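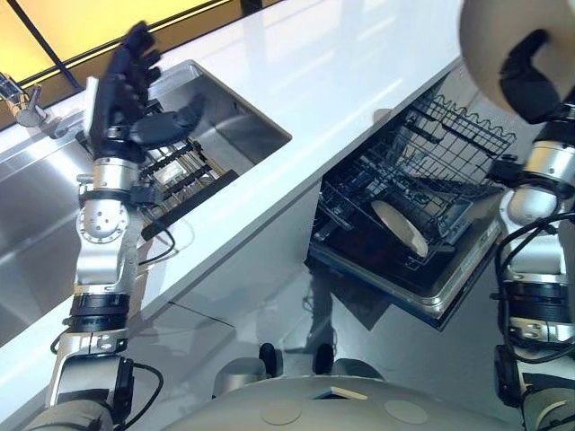 Stellt zuerst die Fußstützen ein und erst danach den Widerstand, rät Esther Lukumay, dann sitzt der Ruderschlag gleich viel besser.

Genau so machen wir es jetzt auch! Euer Trosalano steht, die Schiene ist eingerastet, und es fehlt nur noch die Anpassung an euren Körper. Für uns der schönste Teil am ganzen Aufbau.

4. Ersteinstellung

4.1 Rollsitz ganz nach vorn schieben und Platz nehmen.

4.2 Fersenschale lösen und so verschieben, dass der Riemen über den Fußballen läuft.

4.3 Beide Riemen festziehen. Die Ferse darf sich vorn leicht heben.

4.4 Griff aus der Halterung nehmen und langsam zurückrollen, bis die Beine gestreckt sind. Das Zugband ist jetzt fast 75 cm ausgezogen (bei großen Leuten deutlich mehr).

Achtung: Griff nie loslassen, solange das Band gespannt ist! Immer bis zur Halterung zurückführen.

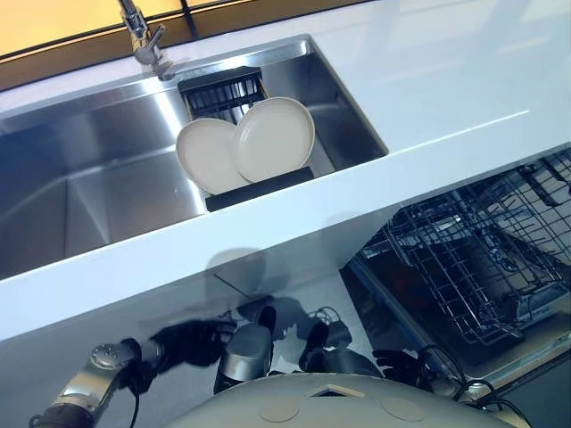 Abb. 2: Spüle mit Armatur

4.5 Widerstand am Drehrad auf Stufe drei stellen. Das Rad reicht bis acht, aber bitte hebt euch das auf – mit sauberer Technik fühlt sich schon die Drei herrlich kräftig an.

4.6 Taste »Tito« zwei Sekunden drücken. Der Monitor zeigt die Schlagzahl, sobald ihr zieht.

Hinweis: Bleibt die Anzeige leer, Stecker unter der Schiene prüfen und 4.6 wiederholen.

Weiter mit Abschnitt 5, Die ersten Schläge.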